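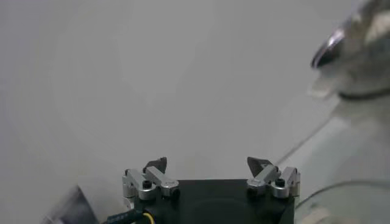
Thursday, bench 3, started 7:40

Picking up the gray glaze again. Left off with the Plestden clay cracking at the foot and two buckets of base gray that don't match each other. Want both sorted before the Dimitriou order goes in the big kiln, so this is going to be long and messy.

Buckets first. A is the old one, mixed in March. B is the new one, same recipe on paper. A comes out a nice flat gray on the test tiles, B has gone a bit purple and pools in the corners. Stirred both, let them sit, stirred again. B settles a lot faster. Hard layer on the bottom by the time I'd made coffee. A stays up fine.

Weighed out 100 ml of each on the little scale:
A - 151 g
B - 144 g
So B is thin. Someone (probably me) topped it up with water and didn't write it down. Please write it down on the lid. There is a pencil on a string for this exact reason.

Left lid off B by the window to lose some water. Slow. Scooped off the clear water on top instead, saved it in a jar labeled B TOP WATER, do not dump, there might be something disolved in it that the glaze wants back.

9:15
B now at 149. Close enough to test. Dipped six tiles, three each, count of three, same hand, same tongs. Left edge scraped back so I can see the thickness. B still looks a touch thin on the scraped edge but it's nothing like last week.

Purple question. Only thing different in the recipe is the cobalt, new bag from Urkovero, the old one was whatever was in the brown jar with no label. Thinking the new stuff is just stronger. Old jar has maybe a spoonful left. Plan is a line of tiles with the new cobalt cut back a step each time:

1 - as written
2 - three quarters
3 - half
4 - half, plus a pinch more iron
5 - none at all, iron only

Number 5 will be ugly, want it anyway so there's a floor to compare against. Mixed these as 200 g dry batches and sieved each one twice. Rinsed the sieve between. Forgot to rinse between 2 and 3, so 3 might be carrying a little of 2. Marked it with a dot.

Sieve has a small tear at the rim, about time for another. Added to the Asaver list along with sponges, the good ones, not the yellow ones that shed.

10:50
Clay cracks. Pulled the last of the failed bowls off the shelf and broke them on purpose over the bin. All of them crack the same way, S shape in the middle of the foot, goes right through on the worst ones. The ones thrown from the pugged bags are worse than the ones I wedged by hand. Didn't expect that, figured the pugger would be better if anything.

Could be:
- not compressing the bottom enough, old story
- water sitting in the bowl while throwing
- drying too fast on the plaster bats, rim is bone dry while the foot is still soft
- the clay

Everybody wants to blame the clay. Plestden says nothing changed at their end. Cut a fresh slice from the newest bag and bent it round a finger, no splitting, feels fine, maybe a bit short. Made shrinkage bars anyway, 10 cm line scratched in each, four bars per bag, bags 1 and 2. Drying flat between boards.

Then threw eight test bowls, same weight, same size:
two - normal, straight onto plaster
two - extra passes with the rib on the bottom, onto plaster
two - extra passes, onto wood board, loose plastic on top
two - normal, wood board, plastic
Scratched a number under each one. 6 has a wobble because the phone rang. Leaving it in.

12:30 lunch. Wiped down first for once.

1:10
Dimitriou order, so it's in one place. 105 small bowls, 101 of them already bisqued and fine. Four short. Those are the ones that cracked, I'm throwing six to cover it and will pick the best four. They want the flat gray, matte, no pooling, and they want the whole lot to look like one batch. Which means bucket A or bucket fixed B but not both. A on its own won't cover everything, measured with the stick and it's under half full. So either blend A and B once B is right, or make a whole new bucket C and leave A for the tiles.

Leaning toward C. More work, but at least I'd know what's in it. Need to check feldspar before promising anything. Bin looked low.

Checked. It's low. On the list.

2:00
Kiln log. Total on the counter reads 3,410 hours, elements were last changed before I started keeping this book so no idea how many of those are on this set. Last firing took longer than the one before it, top shelf fine, bottom shelf a bit underdone by the cones. Moved the bottom shelf up one post. If it's still slow next time then it's elements and that's money.

Elements from Urkovero quoted at 295 for the set, delivery on top. Haven't asked anyone else yet. Ask someone else.

Also the lid is rubbing on the back left. Shimmed it with a bit of fiber, seems to close flush. Somebody keep an eye on it and don't slam it.

3:30
Tiles dry enough to go in. Loaded top shelf, left to right: A A A B B B, then line blend 1 to 5 in front. Cone pack in the middle where I can see it through the spy hole. Bottom shelf has two mugs of junk glaze just to fill the space, plus another cone pack down there for the shelf question.

Program 4, slow start, hold 15 min at the top. Started 3:45. Should shut off during the night. Vent on. DO NOT open before it reads under 200, I mean it, last time we lost a whole shelf of handles.

Leftovers for tomorrow
- read tiles, daylight, by the door and not under the tubes
- measure shrinkage bars once bone dry
- check test bowls 1-8 for cracks when leather hard, and turn them over
- throw the six
- weigh B again, wrte it on the lid
- feldspar, sieve, sponges
- scrub the splash pan on wheel 2, it smells

4:20 Looked in on the kiln, all three elements glowing that should be. Bowl 3 already lifting a bit at the rim, put plastic over it, so 3 and 4 don't match anymore. Noted on the board.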